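Chapter 7
Meteor Showers and the Numbers Attached to Them

Every August the same headlines come back. The sky will "light up," there will be 90 shooting stars an hour, and all you need is a blanket. Then people go out, stand in a parking lot in Craddock or Clatport, see four meteors before bedtime, and decide they did something wrong. Most of them did nothing wrong. They were given a number that was never meant for them.

The number is called the zenithal hourly rate. It says how many meteors one person would see in an hour if the sky were perfectly dark, the view fully open, and the radiant — the point the meteors seem to come from — straight overhead. How often do you get all of that at once? Almost never. With the radiant only 32 degrees above the horizon, the count drops by close to half before you have even thought about street lights.

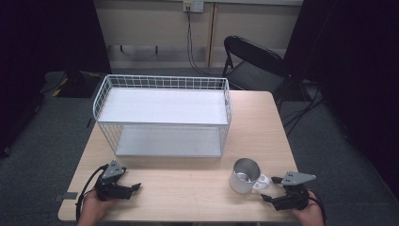
Street lights do worse damage. Faint meteors are far more common than bright ones, so a glowing sky wipes out most of the shower and leaves you the few big ones. Delphine Castellanos kept counts for seven summers from her yard in Dovent and never passed 50 in an hour, even on the peak night. Her neighbor claimed twice that. He also kept no notes, and we should weigh his figure to match.

Be careful with the word "peak," too. A forecast may give it to the minute, but the stream of dust it describes is lumpy and only partly mapped. Petrică Ursu, whose Clurkis logs we use in Section 7.3, found his best hour well outside the predicted one in several years. Was the forecast wrong, or was his sky simply clearer later on? His logs alone can't settle it, and he said so.

In this chapter you will learn where meteor streams come from, how a count is made, and how to correct it for radiant height and sky brightness. Before reading on, write down how many meteors you would expect to see from your own street. Keep the paper. You will need it for Exercise 4.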